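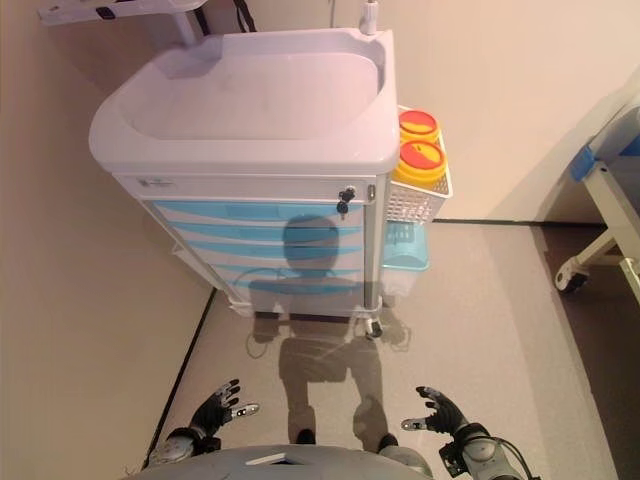

Introduction to Operations
Handout 4: Stock, and why there is always too much of it or none

Read before class. Bring a calculator, or a phone you can be trusted with.

1. Where we left off

Last time we looked at flow: things come in, things go out, and somebody in the middle is blamed. This week is about the things that have come in and haven't gone out yet. In a textbook these are called inventory. In most workplaces they are called "the stuff in the back," and the two are managed with very different amounts of care.

Inventory costs money in ways that don't show up on the price tag. It takes up space. It ties up cash. It expires, gets superseded, gets borrowed by the department down the hall. Accountants call it an asset, and anyone who has had to move it to a new building has another word.

2. Why hold stock at all?

If supply were instant and demand perfectly steady, you wouldn't need any. Since you will never work in such a place, you hold stock for some mix of the following.

Cycle stock. You order in batches because ordering one at a time is a nuisance and the shipping is murder. Between deliveries the pile goes down, then jumps back up. Draw it and you get the sawtooth from the Week 2 slides.

Safety stock. Demand wobbles and trucks are late. Safety stock covers the wobble. People confuse it with cycle stock all the time, mainly because the two sit on the same shelf and look identical.

Anticipation stock. You know a rush is coming, so you build up ahead of it. Ice cream makers do this in May. Tax preparers can't, which explains their faces in spring.

Comfort stock. Not in the textbook. This is what people keep because they were once caught short, possibly under a previous manager, and have resolved never to suffer that way again. It lives in desk drawers, car trunks and the space above the ceiling tiles. It appears in no system.

3. The reorder point

The basic question is when to order more. The basic answer:

Reorder point = (average demand per week x lead time in weeks) + safety stock

Worked case. The Gurkmont clinic uses 39 boxes of gloves a week. The supplier, Sondomen, takes 2 weeks to deliver. The clinic has set its reorder point at 102 boxes.

Demand during the lead time is 39 x 2. Subtract that from 102 and you have the safety stock. Do it yourself, write it in the margin, and then ask whether it seems like a lot. The right response is "compared to what?" A cushion can only be judged against how much the weekly figure jumps around, and I haven't told you that. Neither will your employer, who won't have written it down.

Now suppose the storeroom count comes in at 74, with nothing on order. You are below the reorder point, so you should have ordered already. You are also below the expected demand for the lead time, so even if the order goes out this afternoon you should expect to run short before it lands. Your options are to expedite, to borrow, to substitute, or to send a strongly worded email. Only the first three produce gloves.

4. The count is wrong

Everything in section 3 assumes you know what you have. You know what the system says you have.

Records drift. A box is taken at 3 a.m. and the form is filled in later, where "later" means never. A delivery is received as cases and entered as boxes. An item is put back in the wrong drawer, and for planning purposes it has left the planet: the record says it exists, the person looking for it says it doesn't, a new one is ordered, and both turn up together at year end.

The usual cure is an annual count, where everything stops and everyone stays late. The better cure is cycle counting: a little at a time, all year, with the items that matter counted most often. Cycle counting is cheaper and finds errors while someone might still remember making them. It is resisted everywhere, for the reason that it finds errors while someone might still remember making them.

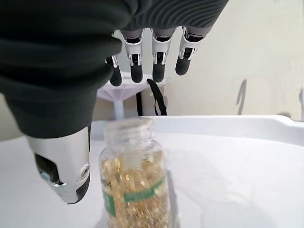 One reply to last term's version of these notes objected that I was too hard on comfort stock. Where the writer worked, it said, the official reorder points hadn't been touched since the Mets software went in, and the private hoards were the only thing keeping the place open. Clearing them out would have looked wonderful on the report for exactly one delivery cycle.

I've thought about that and concede most of it. Hoarding is information. If people are hiding a product, they don't believe it will be there when they want it, and they are often right. Confiscate the hoard without fixing the lead time and you'll get a second hoard, better hidden. I would still like it written down somewhere.

5. ABC, briefly

Not all items deserve your attention. Sort everything by annual spend. A small share of items will account for most of the money; call those A. The long tail of cheap oddments is C. B is whatever is left.

Watch A closely, and for C buy plenty and go home. The catch is that spend is not the same as importance. A missing C item can stop the work as thoroughly as a missing A item, and more embarrassingly, as you will have to explain that the whole operation is waiting on a washer. Many places add a second letter for how badly things go when the item is absent. Use it.

6. For next time

Pick one thing you keep at home that you have run out of at least once. Estimate your weekly use, your lead time (be truthful about how often you go to the store) and a safety stock you could defend to a roommate. Work out the reorder point. Then go and count what you have before looking at your estimate again.

One page, typed. Toilet paper has been done. Coffee is allowed if you show the effect of guests.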